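Judite Louro has spent most of this year rewriting the bench rules for robot handling of glassware at Moltport. The old text ran to 65 clauses. The draft now out for comment has 25.

"Most of what we removed was repeated elsewhere," she said. "People skipped the whole document, including the parts that mattered."

Clause 9 has drawn the most comment. It requires that any round-bottomed vessel stand in a ring or cradle before the arm enters the work area, and that a funnel count as part of the vessel when clearances are set. "The height is taken at the funnel rim," Louro said. "If you take it at the neck of the flask, your approach path is wrong from the start."
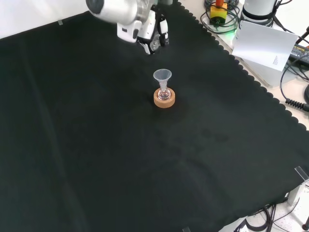

## Cloths and clips

A cloth is permitted under the draft if its edges are fixed to the table. Ľudovít Brabec, who reviewed the text for Pichler, wanted a limit on creases as well. Louro declined. "I can't write a figure that an operator will measure. Clips can be checked by eye."

Brabec also asked for the gripper to pause, open, above the vessel before each descent. That was accepted, with a hold of 3 seconds.

Cable routing is left to a separate annex, which Emiliano Ortuño is drafting. Comments on the main text close in December.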